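About Sturberg

Sturberg teaches robots to pick parts out of bins. We do it the slow way: a person drives the arm by remote control, over and over, and the recordings go into training. We know what gets promised in this business, and we don't believe most of it either.

Our first arm, Orby, needed 2,623 recorded picks before we would let a customer watch it. The sales talk back then said 248 would be plenty. We tried 248. Orby learned to reach for the middle of the tote and close on air.

Small parts are still the hard case. One flat black piece on the floor of a big blue tote can eat up a whole morning in March.
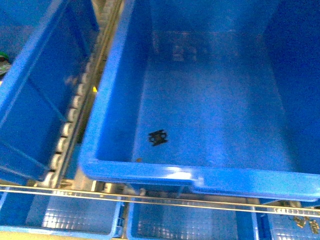

Avram thinks we are kidding ourselves, and says that if a person has to steer the arm thousands of times, the customer might as well pay that person to pick the parts. For some jobs we agree, and we tell customers so before they sign.

Rasthorpe is our second site, where operators guide the arm by hand instead of from a desk. Whether that makes for better training, we can't say yet. We have 270 sessions from there and want 3,000 before we publish a comparison.

If you need a robot that learns your parts overnight, please try someone else. Then write and tell us how it went.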